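How to sort out the bathroom shelf with four small baskets

I came to this method after losing the same bottle of shampoo for most of November. It was behind the other shampoo. If your bathroom is a place where things go to be bought again, the following will take you an afternoon and cost less than the duplicates.

You will need:

Four small plastic baskets with slotted sides
A table, cleared
A damp cloth
A bin bag, and the resolve to use it

Baskets first. The slots matter, as anything with solid sides will grow a puddle in the bottom and you will find out about it in spring. I use the small Skallska ones, which come in several colours. Hapeta do a sturdier version with a lip that catches your knuckles every single time, so I gave those to my sister.

Measure the shelf before you buy. Mine is 900 mm wide, which takes four in a row with a gap at the end for the plant that is always dying. Measure the depth as well, at the back, where the pipe is.

Step 1. Empty everything on to the table. Everything means the windowsill too, and the edge of the bath.

Step 2. Throw out whatever is finished, separated or smells of crayons. Sun cream from the Brurncombe holiday goes now, whatever it cost at the time. Wipe the rest. The ring under a conditioner bottle is the reason your shelf looks the way it does.

Step 3. Set the baskets side by side on the table in the order they'll have on the shelf, and start filling. Do it on the table while you still have room to change your mind.
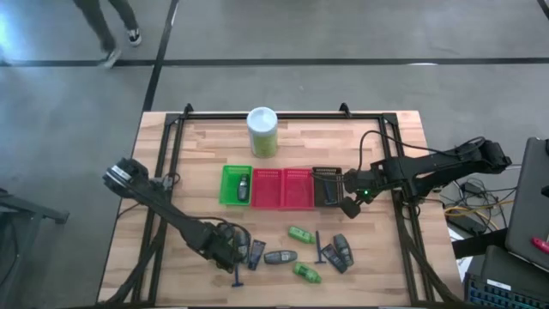
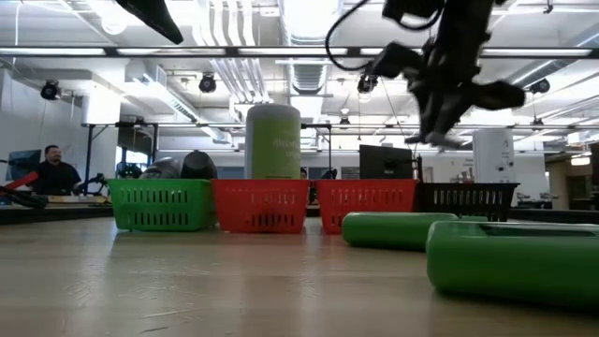

Four baskets in one row: green, two reds and a dark one.

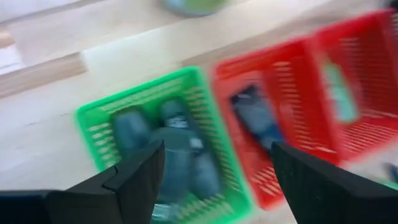
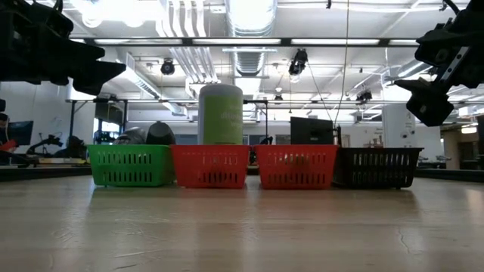

Deciding what goes where is the part that causes arguments, and my rule is to sort by when you reach for a thing. What it's made of, who gave it to you and how nice the label is don't come into it. Morning things go on the left, evening things on the right, and the middle takes whatever the household can't agree about. Bottles that won't stand up can lie down, like the bluish-grey ones on their sides in the green basket in the third picture, but keep the caps all pointing the same way and check they're properly shut. Anything tall goes upright towards the middle of the shelf, where your elbow isn't.

Step 4. Give razors a basket of their own, handle up. You will be reaching in half asleep, and the blade should be the last thing you meet. Tweezers and nail scissors can join them. Toothbrushes can't.

Step 5. Leave one basket empty. People resist this, and then a month later there's a tube of something on the windowsill with no home to go to. I've kept mine empty for 3 weeks at a stretch, which is a personal best.

Step 6. Carry the baskets to the shelf one at a time. I have tried two at once. The Pramard bath oil was very good and we could smell it on the landing until Christmas.

A few notes on keeping it up

Spares don't live on the shelf. They live in the cupboard, and you bring one out when the old one is empty. Roughly 5 spares is plenty for anyone who isn't running a hotel.

Rinse the baskets every 2 months or so, under the shower, with a squirt of washing-up liquid. An old toothbrush gets into the slots. Dry them upside down on a towel before anything goes back in.

Labels are optional. I made some, in capitals, and my family now put things in the wrong basket with the label facing outwards so I can see it. If yours are better behaved, a strip of masking tape on the front does the job and peels off clean when you reorganise.

If the shelf is too shallow, turn the baskets end-on or use the top of a low cupboard. Don't balance them on the cistern. The lid has to come off eventually, and always at ten at night.

Contact | Copyright, all rights reserved | Back to top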